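Composting With Cardboard: The Questions I Get Most

I've kept a compost heap behind my house in Clorkcombe for 16 years, and every February my inbox fills up with people who are staring at a cold, slimy bin and wondering where they went wrong. So I finally put the answers on one page. If yours isn't on it, write to me and I'll add it (eventually, I'm slow in planting season!).

Can I really put cardboard in the compost?

Yes, and please do! Cardboard is a "brown," same as dead leaves or straw, and most heaps I get asked about are starving for it. Plain brown corrugated stuff is the best. Tear it up small, pull off the tape and the labels, and in it goes. 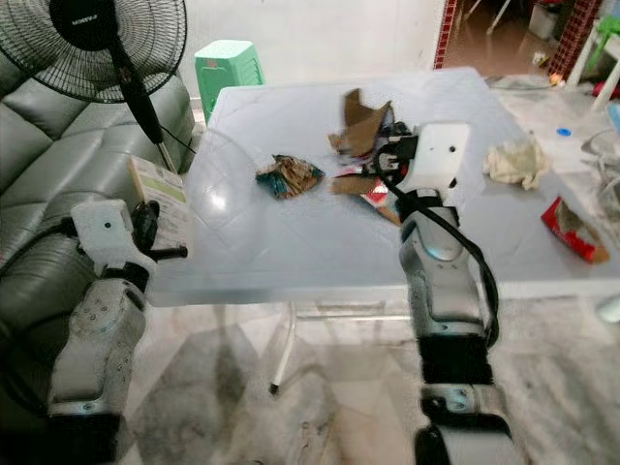 How small is small? I aim for pieces the size of my palm. Smaller breaks down faster, but I've got a life and a dog, so palm-sized it is. If tearing hurts your hands, leave the boxes out in the rain overnight and they'll come apart like wet bread.

What about printed boxes?

Cereal boxes and the like are fine by me if the print is dull and the card is thin. I skip anything shiny. The quick test is to rip a corner — if you see a stretchy film along the tear, it's got plastic on it and it goes somewhere else. Same goes for milk cartons and most paper coffee cups.

How much brown to how much green?

I use 3 buckets of brown for every bucket of green. Greens are your kitchen scraps, grass clippings, coffee grounds, anything soft and damp. People argue about this ratio on garden forums until they're blue in the face, and my neighbor swears by half and half. Her tomatoes are better than mine, so take that as you like.

My heap smells awful. Help!

Too wet, or too much green, and usually both. Fork it over, mix in a big armful of torn cardboard, and put the lid back on. If it smells like ammonia it's nearly always grass clippings that went in as one thick mat. I did this my first summer with a whole lawn's worth and had to apologize to the people over the fence.

My heap is just sitting there doing nothing.

Probably dry. Grab a handful from the middle and squeeze. It should feel like a wrung-out sponge. If it crumbles, give it a can of water and turn it. If it's the dead of winter, leave it be and go inside.
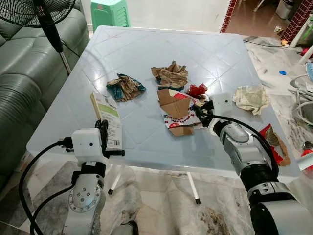

Written by Delali Ayaaba
Home composter, Clorkcombe

Which bin should I buy?

I have two. The big one is a Trulidis, a square box with a lift-off lid, and it holds 120 gallons, which sounds enormous until October. The other is a Prantl tumbler that my sister passed on to me when she moved to an apartment. The tumbler is quicker and a lot kinder on your back, but it dries out fast and the latch sticks. If you've got the room, get the box. If you've got raccoons, get the tumbler.

Do I need a compost starter?

Nope. I tried a bag of Rerkach once and couldn't see any difference from a shovelful of old compost, and the old compost was free.

What about meat, cheese, and cooked food?

I leave all of it out. Eggshells are fine, crushed up. Onion skins and citrus are fine too, whatever your uncle told you.

How long until it's ready?

In the box, up to 2 years if I'm lazy about turning, a lot less if I'm not. You're looking for dark crumbly stuff that smells like the woods. A few scraps of cardboard still hanging around won't hurt anything — I just toss those back in with the next batch.

Can I compost on a balcony?

Try a worm bin! I kept one under the kitchen sink for a couple of winters. They love shredded cardboard for bedding, but go easy on the citrus with them.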